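4.2 Do renewal announcements bring viewers back?

Trade writing on serial drama often treats an early renewal as a cure for falling interest. The claim is that viewers who know a show will return are more willing to sit through a slow middle stretch. Treloar and Ocampo put it most strongly in their work on the Fostport panel, where they argue that news of a further season "restores trust" among lapsed viewers. We doubt that the data can carry this.

The panel followed 600 households through one season of the harbor drama Dollen. Of these, 124 had stopped watching by the sixth episode, and 28 of those came back after the renewal was made public in November. The returning group is the whole basis for the claim. It is small, and the renewal came out in the same week as a two-part story that brought back a popular lead. Any of the 28 could have returned for her. The survey asked when people started watching again but never asked why, and the later interviews by Frota covered only households that had stayed with the show from the start.
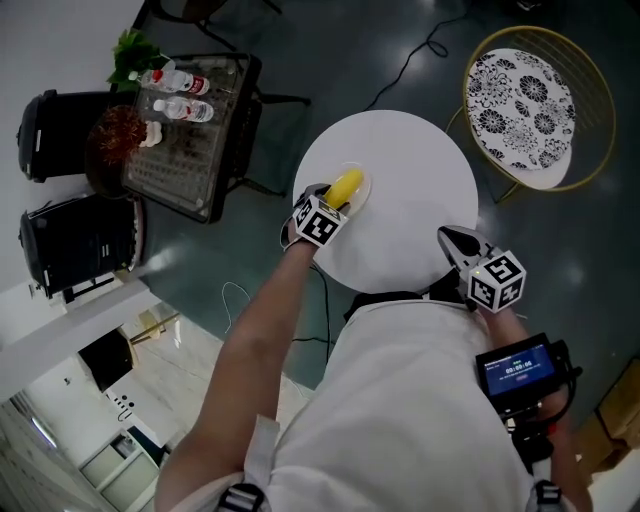 Figure 3. Tabletop with a banana on a small white plate; a hand-held gripper is closed around the banana.

A second problem is what counts as watching. The panel logged an episode as seen if it was opened, even when it was closed again before the titles. Bañez raised this point about an earlier study of Dusby, a police series with a similar audience, and found that many supposed returns were single openings with no second episode behind them. Treloar and Ocampo cite her paper but do not apply her stricter rule. Until someone does, we can't tell a returning viewer from a person who pressed the wrong button on a Monday night.

Belmonte offers a weaker version of the argument, in which renewal news slows the loss of viewers without winning any back. This is easier to believe, though his sample of 2000 forum posts comes from people who cared enough to write. Casual viewers, the ones most likely to drift off, hardly appear in it. We return to his coding scheme in Section 5, where we apply it to posts about Ranasinghe, a legal drama canceled after its second season.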